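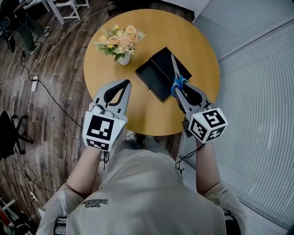
Touran Mazandarani
December, 9:15 pm

I keep getting told the answer to a messy table is a box. Fine. I've been trying the box. I have doubts about the box.

The advice comes from a Sidley booklet my cousin passed along, "The Clear Table." It says any tool you use at the table should live in a lidded box on the table. Scissors are the very first thing it names.

My problem with this: scissors are the one thing I pick up without planning to. A tag, a bread bag, a thread on a sleeve. Now it's flip the clasp, lift the lid, take out the scissors, snip, and the whole business backwards.

Guess how often the backwards part happens. By Wednesday-level tiredness the scissors are lying next to the box and the box is just another thing on the table.

The booklet claims a household loses 100 minutes a month hunting for scissors. Says who? Was somebody standing in the hall with a stopwatch? My scissors have blue handles. On a yellow table they find me.

And a shallow tray sounds sensible until you own long scissors. Ours only go in on the diagonal. Try them straight and the lid rides up on the tips and the clasp won't catch. So anything else you meant to keep in there gets a corner.

I did ask Shih-chieh Chien about it (we share the table, so he gets half a vote). He likes the box. He also leaves it open all day, so I'm not sure what he likes about it.

His case for it is that points and blades shouldn't lie around loose. OK, that one I'll take. If you have small kids visiting, shut them away. But then put the box up on a shelf. A clasp is no lock, and a four-year-old can work a clasp faster than I can.

Second piece of booklet wisdom: a "calm centerpiece." We have the fake flowers for that. Peach, cream, a bit of pale yellow, plenty of green leaf. I was ready to hate them and I don't, much.

What I don't buy is "no upkeep." Fake flowers collect dust like it's their job. The tiny white blossoms are the worst of it, you can't wipe them. I use a hair dryer on cool, outdoors, and then sneeze for an hour.

Also the vase. Real flowers come with a vase full of water, which holds it down. A dry vase with a big spread of stems on top is tippy, and ours has gone over more than once when someone reached across. A handful of clean gravel in the bottom is supposed to help. Haven't done it yet, so I can't vouch for it. 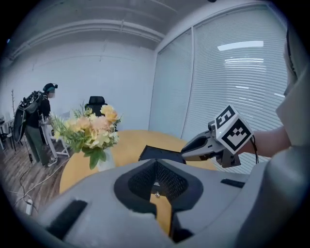
Do the flowers have to come off the table before you cut anything on it?

Only if the work is wider than your forearm. For paper or string, slide the vase toward the far side and leave it. For fabric or wrapping paper, take it off the table completely, or you'll drag a corner through it.

Round tables don't help, by the way. No corners to push things into. On our old square one I could shove the box in a corner and forget it. On a round one everything slowly drifts to the middle and then that's where your hands want to be.

Kermani, the furniture place, sells a round tray that spins in the center and is meant to fix this. I tried it in the store. Put long scissors on it and give it a push and you have points swinging past everybody's wrists. Hard pass.

To be fair to the box, two things are better than before. Dumping everything in at dinner time is fast. And the table wipes clean quicker with one thing to lift instead of a scatter of little stuff.

But a shoebox lid would do that. A mug would do that! I kept scissors in a mug for years, points down, handles up, one hand, done. I gave up the mug for this and I'd like somebody to explain why.

Someone will reply that I should get the bigger Vornness box with the dividers. I looked. The dividers don't come out. So you're buying slots sized for somebody else's scissors.

Where I've landed for now: box stays, lid stays open while we're working, scissors go in with the points toward the hinge so I'm grabbing a handle and never a blade. At dinner it gets shut and goes on the shelf, flowers go back in the middle.

That's almost exactly what we did with the mug, I know. Shih-chieh has already said so.

Giving it until the end of the month. If the scissors are still sleeping outside the box by then, the mug comes back and the box can hold batteries.

Recent from Touran Mazandarani
- Drawer liners: what are they lining it against?
- I followed the Skaleck folding method and my towels got bigger
- "Dust-free" blinds, one winter later
- Does anyone need a second colander

Contact | © Touran Mazandarani | Back to top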